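Kaffeeplatz im Teeküchenbereich: Geschirr und Arbeitsfläche

Galerie 6, Standort Karcombe
Zusammengestellt von Rosângela Amaral

Die Seite dokumentiert die Ausstattung des Kaffeeplatzes nach der Umstellung auf Handaufguss. Der Vollautomat wurde im Oktober abgebaut, der Wasseranschluss ist verschlossen. Gebrüht wird seitdem mit Filter und Kanne, portioniert wird mit dem Löffel aus der offenen Schale. Die Arbeitsfläche ist weiß und matt. Verschüttetes Mahlgut ist darauf sofort zu erkennen, Glasränder bei schwachem Licht dagegen schlecht. Klarglas deshalb nicht an der Tischkante abstellen.

Die Bezeichnungen in den Bildzeilen weichen von der Bestandsliste ab. Maßgeblich ist die Liste.

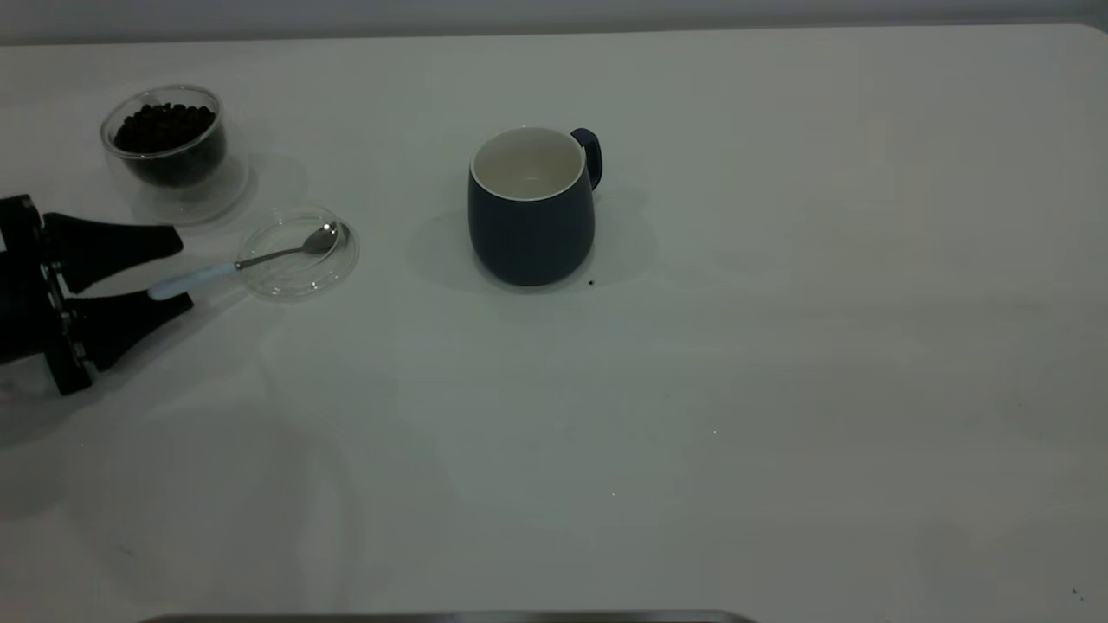 Doppelwandige Glasschale mit dunkel gerösteten Bohnen, davor flache Glasschale mit Metalllöffel, Griff hellblau. 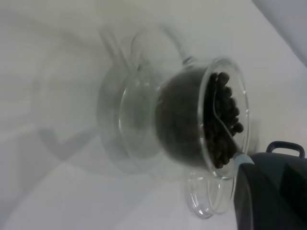

Klarglas mit dunkelbraunen Bohnen, schräg von oben.

Zur Dosierung: Für eine Kanne werden 24 g Bohnen abgewogen und unmittelbar vor dem Aufguss gemahlen. Der Löffel dient nur zur Entnahme und ersetzt die Waage nicht. Er wird auf der kleinen Schale abgelegt, nicht in den Bohnen. Gemahlener Kaffee kommt nicht zurück in die Vorratsschale.

Die Bohnen werden in Säcken zu 2000 g über Turcotte bezogen. Offen steht nur der Tagesbedarf, der Rest bleibt verschlossen im Unterschrank. Reste vom Vortag zuerst verbrauchen.

Reinigung: Glasteile von Hand spülen, ohne Scheuermittel, kopfüber auf dem Tuch abtropfen lassen. Doppelwandiges Glas nicht in die Spülmaschine stellen und nicht ineinander stapeln. Bei Rissen in der Außenwand aussortieren, auch wenn die Innenwand dicht ist. Kalkränder mit verdünnter Zitronensäure lösen und klar nachspülen.

Ersatzteile führt Ernis unter der Sammelposition 188. Bestellungen gehen an Tarcísio Coutinho, möglichst gesammelt bis Montag. Löffel werden nicht einzeln nachbestellt.

Weitere Galerien: Spülbereich, Vorratsschrank, Kaffeeplatz Imgate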